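Table linens and rags, quick tips

Wine on the cloth. Cold water first, never hot. Blot, dont rub. Salt if its all you have, then soak overnight.

Candle wax. Let it set hard, scrape with a butter knife. Brown paper over and under, warm iron, keep moving the paper. Colored wax leaves a shadow, dab with rubbing alcohol.

Grease spots. Dish soap straight on, leave 10 minutes, wash as usual. Check before the dryer. Heat sets it for good.

Orange and red cloths bleed. First three washes alone, cold. Tassanee Saithong does a last rinse with a splash of vinegar, I've never bothered and mine are fine.
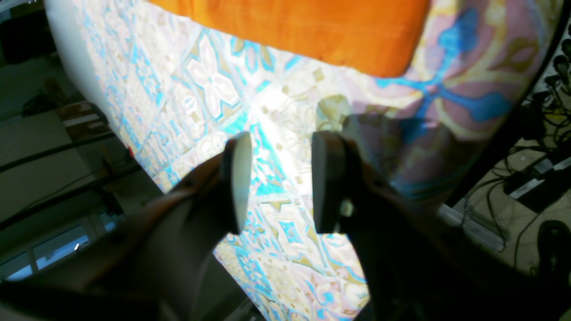
Vol. 3, No. 81

Printed tablecloths: wash inside out if there's a hem you can flip, otherwise fold print side in. Low spin. Line dry in shade, sun eats turquoise and pink faster than you'd think. Iron from the back.

Cleaning rags. Old T-shirts best, flannel second. Skip fabric softener, they stop soaking up water. Keep the kitchen ones apart from the garage ones!! Anything with linseed oil on it gets spread flat outside to dry, never balled up in a bin. Those can catch fire by themselfs.

Musty smell from the linen drawer. Empty it, wipe with vinegar and water, leave open all day. Bar of plain soap in the back corner.

Lena Bielecka wrote in July asking about yellow fold lines on stored cotton. Oxygen bleach, warm water, six hours. Refold in different places next time, or roll on a tube.

Next issue: drains.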